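Intermittent Wheel Speed Signal Loss in Passive and Active Sensors
Final project report, Vehicle Electronics
Ngan-ling Yau
Submitted 9/29/21

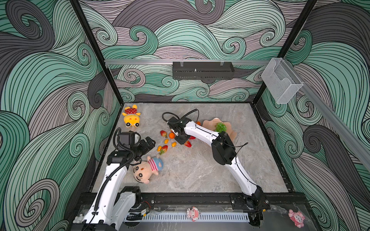

Figure 1. Enclosed workspace with two white arms and aluminum rails.

1. Introduction

Wheel speed sensors supply the anti-lock braking and stability control systems with the rotational speed of each wheel. When one signal is lost, the control unit normally turns on a warning lamp and disables part or all of the function. An intermittent loss is harder to trace than a permanent one. The stored code often names a wheel but gives no cause, and the sensor may measure correctly on the bench.

The aim of the project was to compare how passive and active sensors behave when the air gap is increased and when resistance is added to the wiring. A second aim was to write a test order that could be used in a small repair shop with a multimeter and a two-channel oscilloscope.

2. Background

A passive sensor is a coil wound around a magnet. A toothed ring passes the tip and induces an alternating voltage. Both amplitude and frequency rise with wheel speed, so at very low speed the signal may be too small for the control unit to read. Coil resistance can be measured directly with the connector unplugged.

An active sensor needs a supply voltage and contains a Hall or magnetoresistive element. It switches between two current levels, and the amplitude does not depend on speed. A resistance measurement on this type has no diagnostic value and may damage the element. Many active sensors read a magnetic encoder built into the wheel bearing seal. If the bearing is pressed in backward, the encoder faces away from the sensor and no signal is produced.

3. Equipment and method

A hub carrier was clamped to a steel plate and driven by a variable speed motor through a toothed belt. The passive sensor was a Halberg replacement part and the active sensor came from Furtado. Sensor position was set with feeler gauges. Traces were recorded on a Tovico oscilloscope and stored for later comparison.

Each sensor was run at 8 gap settings. At every setting the hub was held at a constant 200 rpm while the trace was recorded, then slowed to a stop to find the point at which the signal dropped out. The wiring test used a decade resistance box in series with the signal line, increased in steps to 4,000 ohms. The harness was flexed by hand at the strut bracket and at the body grommet during a separate run.

A short logging script counted signal edges and compared them with the number expected from the motor encoder. Any difference was written to a file with the time and hub speed.

4. Results

4.1 Air gap
The passive sensor lost amplitude steadily as the gap was widened, and the dropout speed rose with it. The active sensor kept the same amplitude until its limit was reached and then stopped switching within one gap step. No warning of the approaching limit was visible in the trace.

4.2 Series resistance
Added resistance had little effect on the open-circuit passive signal. With the load resistor fitted, the amplitude fell as expected from the voltage divider. The active sensor was far more sensitive, and its two current levels moved closer together at low added values.

4.3 Harness flexing
The longest run contained 2,507 missing edges. Nearly all of them occurred while the harness was bent at the strut bracket. The outer jacket had no visible damage. After the jacket was slit, several broken strands were found under the insulation of one conductor.

5. Suggested test order

Read and save all codes before disconnecting anything.
Identify the sensor type from the wiring diagram.
Compare the four wheel speeds in live data at a slow, steady speed.
Check the connector for corrosion and loose pins.
Record the trace while flexing the harness at each bracket.
Check the air gap, ring or encoder, and bearing play.
Replace the sensor only after the wiring has passed.

6. Sources of error

The hub was not loaded, so bearing deflection under cornering was not reproduced. All tests were made at room temperature. Only one sensor of each type was available, and part-to-part variation is unknown. The Pillow data logger used in the first week had a sampling rate too low for the upper speed range, and those files were excluded.

7. Further work

The gap test should be repeated with a rusted tone ring and with metal particles on the encoder. A heated enclosure would allow the active sensor to be tested near normal brake temperatures. The edge-counting script also needs a correction for belt slip during rapid changes in speed.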